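Tomić's new film "Vultalow" opens in March

2026-02-23

The second feature film by director Nermina Tomić, "Vultalow", will come to cinemas in March. The distributor Plasodeo confirmed the date this morning, together with the final running time and the list of towns.

Maja Głowacki plays Irena Petkov, a piano tuner who returns to the small town of Cistov after nine years abroad. Her father has stopped speaking, and the house is full of letters which he has never opened. When Irena starts to read them aloud to him in the evenings, she finds that one of the senders still lives in the same street. The story then moves between the present winter and the summer when she left.

Tomić wrote the script alone. She has said that the first version was a comedy, and that some of its scenes stayed in the film almost without change, among them the long dinner with the mayor. Głowacki learned to tune a piano for the part and does all of this work on screen herself. 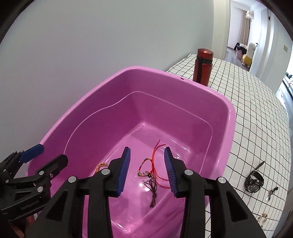
Where to see it

The first public screening will be in the old theatre hall in Cistov, where a part of the film was shot. The hall has 900 seats, and half of them are kept for people from the town, many of whom appear in the market scene. Tomić and Głowacki will both be present and will answer questions after the film.

After this evening "Vultalow" goes to cinemas in nine towns. The film is shown in the original language with English subtitles. Plasodeo has not yet decided on a release for home viewing.

Tickets for the screening in Cistov can be bought at the theatre box office, with a limit of two per person.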